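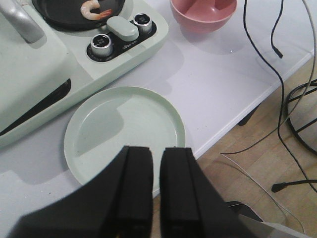
Small kitchen appliances

A breakfast machine, also sold as a breakfast station or multi-function breakfast maker, is a countertop appliance that joins two or more cooking surfaces in a single housing. The usual arrangement is a sandwich maker on one side and a shallow round frying pan on the other. Some models replace the sandwich maker with a toaster, or add a small coffee maker.

Layout

The sandwich side works like a stand-alone sandwich press. A hinged lid closes over a lower plate, and both carry a dark non-stick surface. Plates may be split diagonally, so that the finished sandwich comes out in triangles, and a fine grid pattern is common. The frying pan is set into the top of the housing and is used for eggs, bacon and other small portions.

Controls are normally placed on the front, below the pan. Many machines have 2 knobs, often finished in silver.
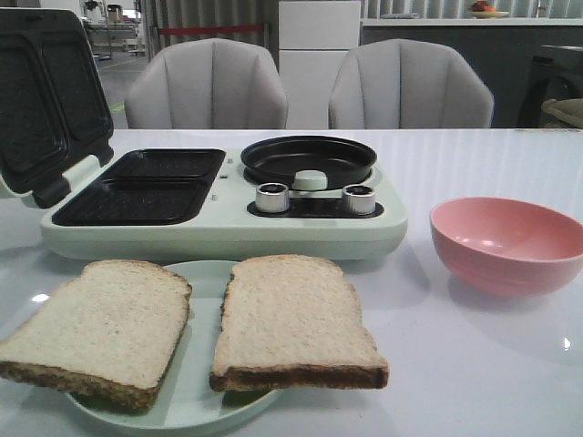
Power ratings depend on the number of heated surfaces. The Prokum compact model draws 300 watts on the pan side alone, while the larger Banolo is rated at 792 watts with both sides running. Lindqvist sells a narrow version with a footprint of 384 square inches, meant for dorm rooms and studio apartments.

Colors and play versions

Pastel housings, mint green among them, are popular, and plates and bowls are sold to match or contrast. The same shapes turn up in toy kitchens. Gindix makes a play set with molded food, including bread, eggs and shrimp. Play versions do not heat.

Cleaning

The housing is wiped with a damp cloth after the machine has been unplugged and has cooled. Metal utensils can scratch the coating. Crumbs collect along the hinge and in the raised borders of the sandwich plate.

See also: Sandwich press, Electric skillet, Toy kitchen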